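Foam letters should be sold in one case. I've thought so since April, when I bought a bag of 200 from Noltwood for the after-school room and spent a Friday evening sorting them on the floor.

The bag mixed capitals and lowercase. Ravindra Dubey, who orders our supplies, likes the mix because children meet both kinds in books. They do. But a book puts the capital at the front of the name and the small letters after it, and a child can see what the big one is for. A bag tells them nothing. You get "rAvi" and "POonam" and then you have to decide whether to correct a five-year-old who found every letter in his name.

I'd buy lowercase first and add capitals a few months later, in a separate tub. Poonam Srivastava runs her group this way with 14 children and spends less time hunting for letters than I do.

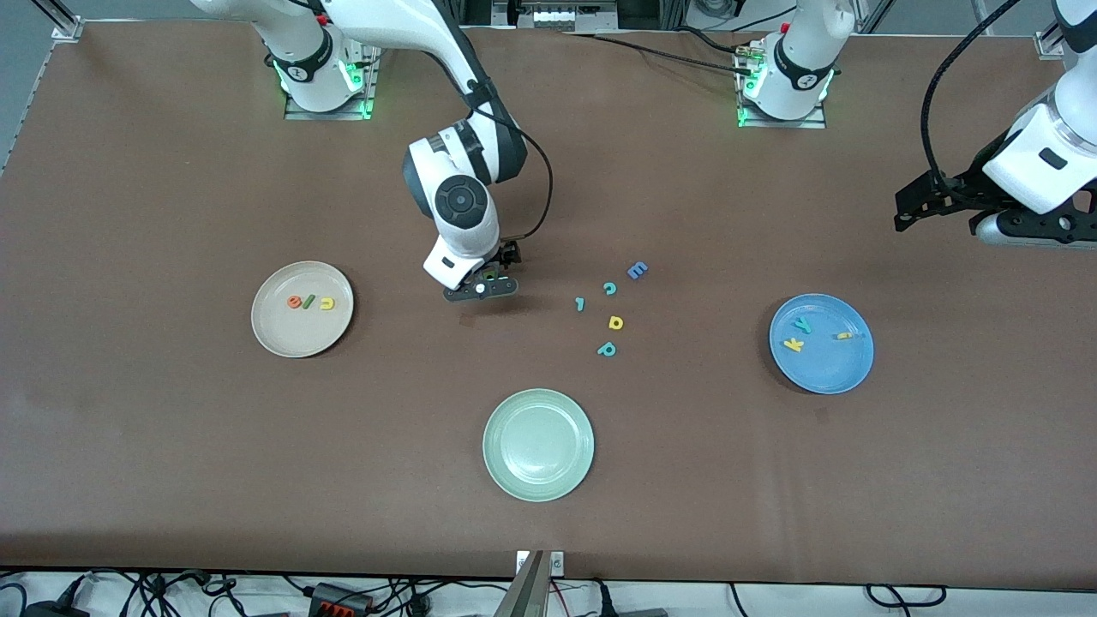

Plates help more than tubs once the letters are out. A tub hides what's at the bottom, and a plate shows all of it. Three is enough for one table, in different colors so you can say "put it on the blue one." Even so, a mixed set causes trouble. A teal capital Y ends up on the light blue plate with a little k and a little i, and out on the table there's a big P close to a small p. A child asked for "the P" can pick up either one and be right.

Gellico sells lowercase alone. It costs more per letter, and I'll be ordering it next time.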